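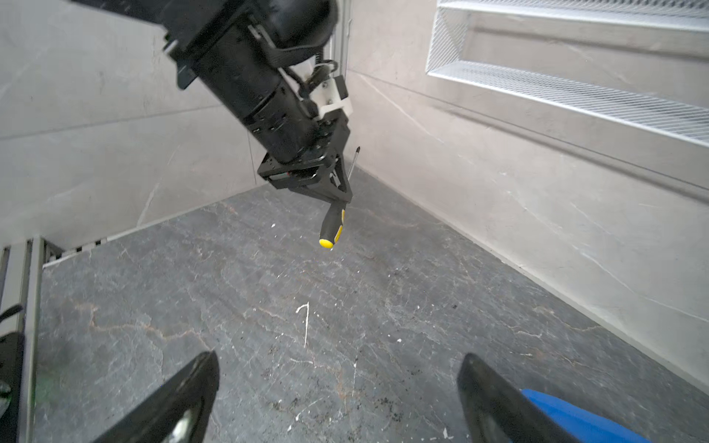 工具の置き場所を決めるのに3年かかった。引っ越してきたのが5月で、そのときは週末に片づけるつもりだったのだから、我ながら気の長い話である。それまで工具はすべて台所の引き出しに住んでいて、缶切りと六角レンチが仲良く絡まっていた。新しい工具コーナーの条件はひとつ、壁が使えること。淡いグレーの石目模様に白いワイヤーラックという組み合わせは、工具には少々上品すぎる気もする。床は濃いチャコールグレーで、黒いネジを落としたら最後、膝をついて手探りするしかない。そのかわり、黄色い丸い尻のついたドライバーなら老眼でもすぐ見つかる。黒い柄に黄色のグリップ、工具の色は派手なほどいいというのが、この3年で得た唯一の教訓だ。

置き場づくりの覚え書き

ラックについて
棚は長いほうがいいと思っていたが、長い棚には長いだけ物が載る。網目の棚に細いビットを直に置くと、当然のように下へ抜けていく。小物は浅いトレーに入れてから載せること。トレーは菓子の空き箱で足りる。

ドライバーについて
手持ちを全部並べてみたら、プラスの2番ばかり4本出てきた。見つからないたびに買い足していたらしい。そのうちの1本はBrulbergの家具に付いてきたもので、肝心のBrulbergのネジにだけ合わない。

費用について
しめて3,448円。大半はDrovachで買ったフックとトレーの代金である。トレーは空き箱で足りると気づいたのは、レシートを捨てたあとだった。

手つかずのもの
Skoltitarの工具箱は、ふたを開けると中身が見え、閉めると中身を忘れる。底に60本入りの木ネジが未開封で眠っているので、使い道を思いついたら次の棚を作る。棚を作るには棚の材料を置く棚がいる。

更新：2021年1月1日
元日から工具を拭いている。雑煮はまだ。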